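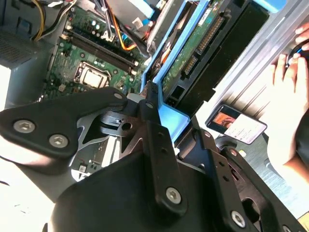 Inside the case: green board, blue drive caddy, and the CPU socket with nothing in it.

Old PC Night, Continued

The repair group's long affair with the old office desktops enters another month. Talha Mengal opened the latest one at the Brasero workshop and got as far as the processor socket before the arguing started. Half the table wanted to find a chip and get the thing running. The other half, led by Zsolt Gál, wanted to pull the hard drive and go home at a decent hour.

For anyone following along with a machine of their own, Zsolt's advice is short. Unplug it, hold the power button down for 15 seconds, and take a photo of the cables before you touch any of them. You will believe you can remember where the orange one went. You can't. Keep your fingers out of a bare socket, too — Talha has bent pins in 3 boards so far and speaks about it the way other men speak about their knees.

Drives get wiped before they leave the building, and a drive that won't wipe gets drilled. Memory goes in the shoebox marked Cheema, which was a very good pair of boots once. Power supplies stay closed. We have had this conversation.

There are 12 desktops left on the shelf, and space at the bench for three more people. Bring a Phillips screwdriver with your name on it, as the shared ones have a habit of moving out. Cookies are welcome, but on the other table. Next sign-up sheet goes on the door February 1, 2019.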